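Notebook > Bench diary > Grippers

January
By Henrique Meireles
2 comments | 133 shares

Up at six, and at the bench before the heater had done much. Unit 017 was first on the list. It had been in the case since the last round of clothes work, and the note I left myself said "squeeze stiff on the way back." That could mean the spring, the slider or dirt, so I took the fingers off and had a look.

It was dirt, mostly. Lint had packed into the slider track on one side, black lint, pressed flat like felt. I got it out with a wooden toothpick and then a dry brush. I didn't use the Povov spray this time. It leaves a film, and the film collects more lint, and in a month I am back with the toothpick. Wiped the slider with a cloth and put one drop of the light oil on each end. Squeezed it fifty times or so while the kettle boiled. It comes back on its own now.

The fingers went back on next. I have been doing this the same way since I started at Baptista. Screws in loose, close the fingers on a strip of card, tighten a little on the left, a little on the right, then take the card out and check that they meet evenly from the base to the tip. The left one wanted to lean in. I backed it off and did it again, and the second time it sat right.

Then I opened the log to see how many clips 017 has on it. 3,618 in total, 765 of them clothes. The clothes ones are hard on the track.
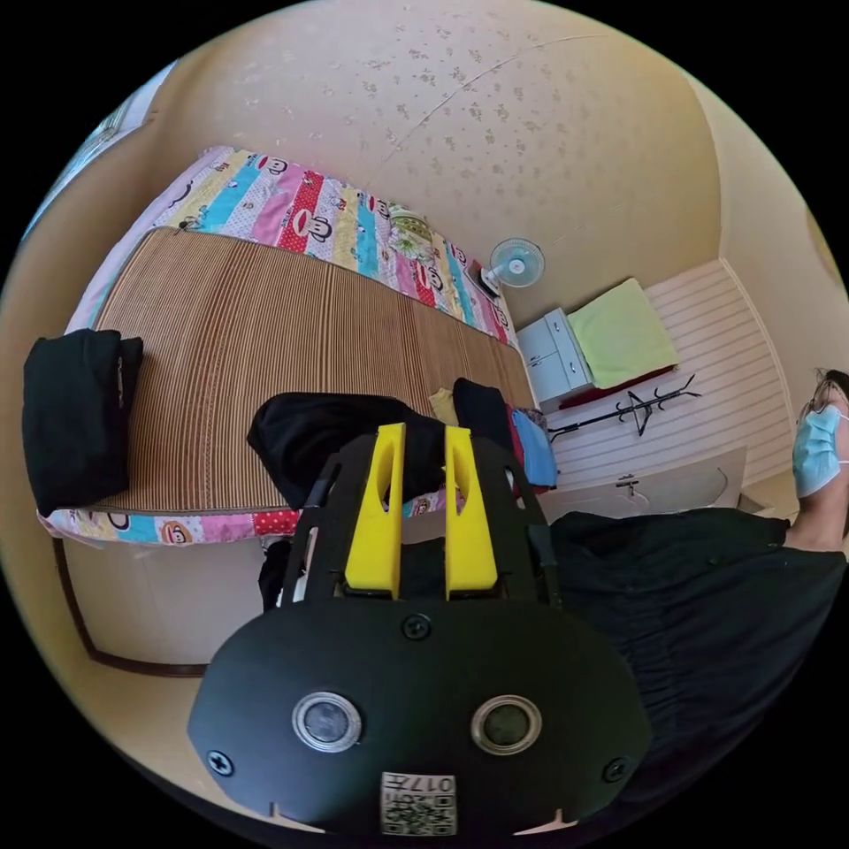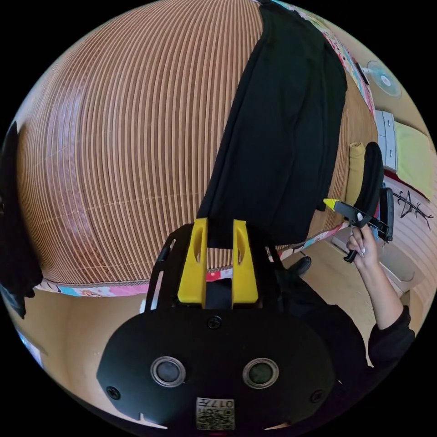
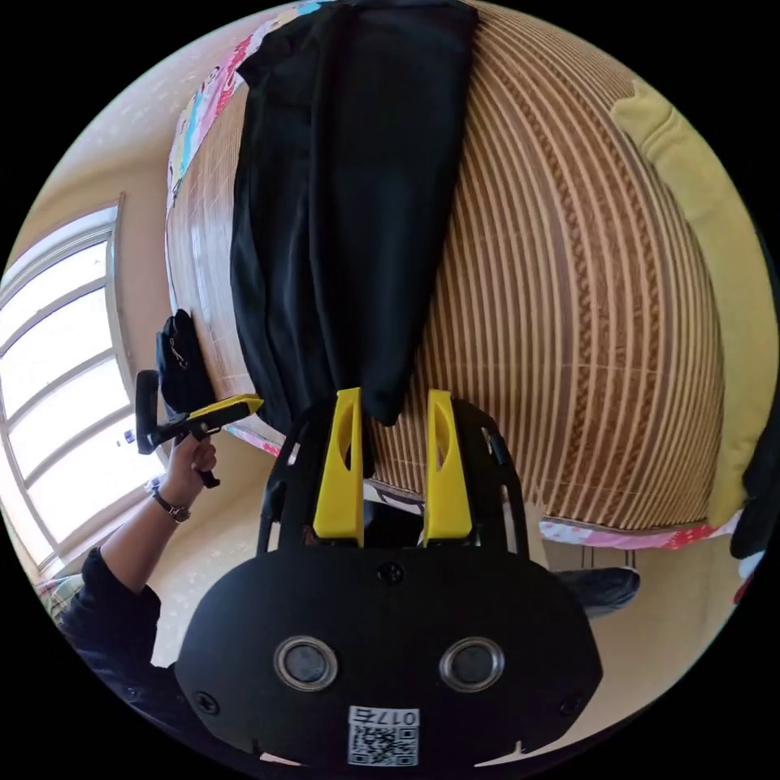 017, all three.

Seating the plate is the part of the job I trust least. If it goes on even slightly twisted, everything measured through it is off by the same amount, and you don't find out until someone tries to use the clips. My way of checking is to look at fixed things in the view and compare them with a sheet I keep from the day the unit was first set up. I use the screws, the one at the top center under the fingers and the two out near the edges, and I lay a ruler across the lower two on the screen. I also check that the label still comes out upside down at the bottom and in the middle. The fingers I leave for last because they move. With 017 I went over the plate twice before lunch and wrote the readings down both times, and they agreed with the sheet.

Ate at the bench. Soup again.

In the afternoon I did the handle. The grip tape was lifting near the bottom, so I peeled it and put on new tape from the Wondon roll, which is thinner than I like but was the only roll left. Need to order more. Also need blades.

I wiped the round windows with the lens cloth, center outward. There was a smear on one that took three tries. I've put the old cloth in the wash pile and started a new one.

Last thing was the case. The foam from Holwood has started to crumble in the corner where the fingers rest, and I suspect some of what I dug out of the track this morning was foam. I cut that corner away and lined it with a bit of T-shirt for now.

Packed up at ten past five. 018 tomorrow, same spring, probably same lint.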